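**Can a machine put the shopping away yet?**

**plesby_talha**
My sister runs a holiday let in Canombridge and has asked me, as the family member who "does computers", whether she could buy a robot to do the changeover. I said no. She said she'd seen videos. Where have things got to with ordinary chores? I mean tidying, wiping down, putting bottles back where they live.

**AiguoG**
No for a changeover. Single jobs, sometimes. I work on the arm side at Hileck and we spend most of our time on picking up and putting down. A cup on a clear table is easy enough now. A shelf with other things on it is a lot harder.

**rubylee_t**
Disagree a bit. Grasping is much better than it was even 2 years ago. The planning is what lets it down. It'll hold the thing perfectly well and then have no idea where it should go.

**AiguoG**
Depends what you give it. Spray bottles are a pain for us. The plastic gives when you squeeze it, the weight shifts with how full it is, and the top is all trigger. Grip it by the body, both fingers, and keep it upright.

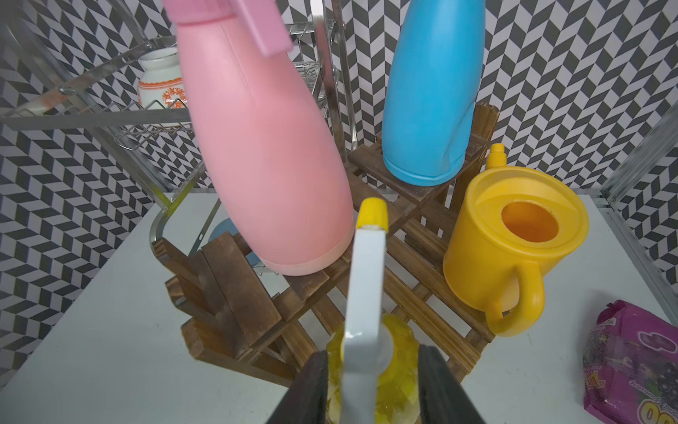
Then you have to set it down on something that isn't flat. Slats are bad for this. If part of the base is over a gap, it tips when you let go, and a leaning bottle takes up the room of two. Our last test was 16 placements on a slatted rack and 2 went over. I'd call that decent for a lab and useless for a kitchen.

**h_paucar**
2 in 16 would get you sacked at our place. I'm on packing at Fernandes. We've had arms on the line for years and they don't drop anything, but every box is the same and turns up in the same spot.

**rubylee_t**
That's a fixed line though, you can't compare them. Your arms would be lost on a shelf with a watering can on it.

**h_paucar**
Fair. I'm only saying what people will pay for.

**loic_l**
For the OP: robot vacuum, yes. Dishwasher, she's presumably got one. Beds and bathrooms, a person. I wouldn't spend money on anything with an arm this year.

**plesby_talha**
Thanks all. She's now asking if it could at least do the cleaning cupboard.

**AiguoG**
Flat shelves, one row deep, and someone nearby to pick things up. Even then I'd wait.

**rubylee_t**
I'd try it, but I wouldn't leave it alone with the bleach.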